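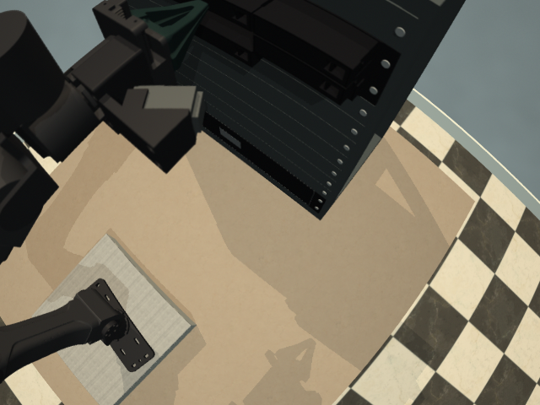

Lama Moussa asked before we went in whether a simulator can teach a robot anything about real server racks. I kept her question in mind for the whole demonstration.

Plomen held its open day on 4 Apr 2023 and showed Flomilon, its simulation tool for rack work. The arm stands on a low block beside an open rack, and you can follow the task from above or from across the room. 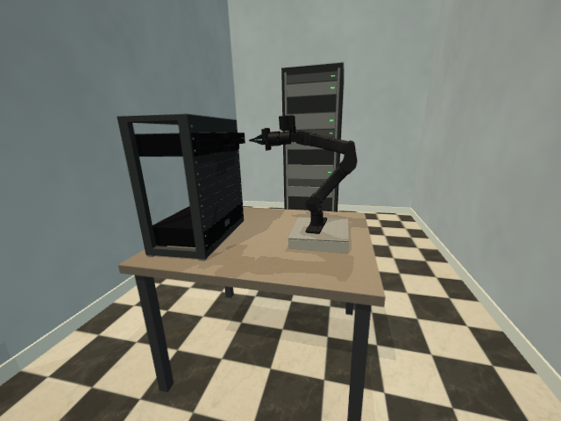 What I liked and did not like

The shadows are soft and the rack looks convincing – the small screws too. The menus were harder for me, and I needed 2 tries to change the view.

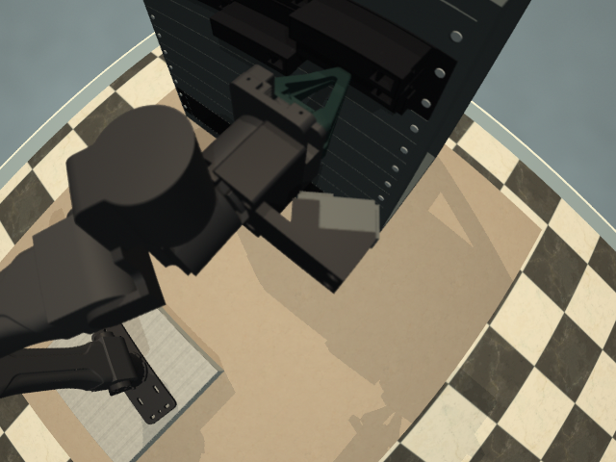 I would also like a clearer manual. The one we received has 52 pages and no index. For training new staff I would still choose it.

This site uses cookies. Accept | Settings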